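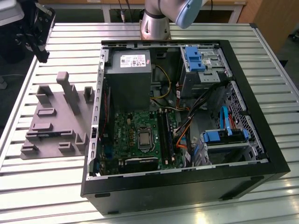
Fig. 1. The disassembly cell. Tower on its side, fixture plate to the left, arm behind.

Lecture 17: taking things apart with a robot
Notes to go with the slides, C. Arroyo, 2018-04-24. Not a full write-up, read the Garrido chapter as well.

Where we'd got to: assembly with known parts, known poses, good CAD. Insert the peg, check the force, done. Today the same problem run backwards, which sounds easier and mostly isn't.

Why backwards is harder
- no CAD for half the things that come in. Even the same model of PC has had parts swapped
- screws worn, clips brittle, labels stuck over the seams
- cables! (see below, most of the lecture is really about cables)
- nobody has written down the order

So you can't just reverse an assembly plan. You need a plan that gets made while the work goes on.

The precedence graph
Nodes are parts, an arrow from A to B means A must come out before B can. Try it for the tower in Fig. 1. Memory modules: two slots, upright in the picture, just to the right of the processor socket. Expansion card lies across the bottom of the board. Power supply is top left with the yellow and black bundle coming out from under and beside it. Now, does the board depend on the power supply? Not by screws. By wires, yes, the main plug has to come off first. Most people's first graph leaves wires out and then the plan pulls the board up with the loom still on it.

Rule for this course: every plug is its own node. Graph gets big. Fine.

Two kinds of arrow, keep them apart:
1. blocking, B can't physically move with A there
2. reach, B could move but the gripper can't get to it with A there

Reach arrows depend on the gripper. Change the fingers and you have to do the reach arrows again, blocking ones stay. Last year's exam scripts mixed these up constantly.

The method (Bermúdez's version)
Teodoro Bermúdez's group at Vellotbridge, I've simplified it a good deal.

a) Look. One picture from above, find parts, give each a label and a confidence.
b) Guess the graph from the labels, using a table of usual arrows (memory is seldom blocked, board is nearly always blocked, etc)
c) Pick a part with no arrows into it. If there are several take the one with the highest confidence.
d) Try it, with a force limit. Pull gently along the expected direction.
e) If the force goes over the limit, stop, put the arm back, add an arrow "something unknown blocks this", go to a).
f) If it comes, put it down on its pad, delete the node, go to a).

Step e) is the whole idea. A failed pull is information. The older methods treated it as an error and called the operator.

Note the look is repeated every time round. Slow, but parts move when their neighbours go, and cables move most of all. In the tower above the black, orange and red ones come down from the drive cage and cross the middle of the case, so anything you do up there shifts what the camera sees of the board.

Result
They logged 451 pulls over one August. What matters for us is the pattern and not the totals: rigid parts did well with or with out step e), the difference was nearly all in parts with a cable attached. Also the guessed graph was wrong more often by missing an arrow than by having one too many. Think about why that's the safer or less safe way round, we'll come back to it.

Weak points, please have an opinion on these
- force limit is set by hand, per part type. Who sets it for a part it has never seen?
- "something unknown" never gets a name. Next tower, same surprise.
- only one view. Anything under the drive cage is guesswork
- clips. A latch like the blue one on top of the cage needs a press and then a pull, and the method only knows pulls. The Stasley paper adds a second move type, see reading
- stopping rule. If every part left has an unknown arrow into it the thing just goes round. They cap it at 2 goes per part, which works but isnt very satisfying

For the lab
Draw the graph for the tower on paper BEFORE you touch the simulator. Plugs as nodes, blocking arrows solid, reach arrows dashed. Then run Millik with the default table and mark where your graph and its graph disagree. Hand in both, plus half a page on one disagreement. Don't tidy your drawing afterwards, I want the one you made first.

Reading
Garrido ch. on disassembly planning, skip the proof
Stasley paper, first half only
Bermúdez group report, the bit on force limits, it's on the course page

Next time: estimating where a cable goes when you can only see both ends of it.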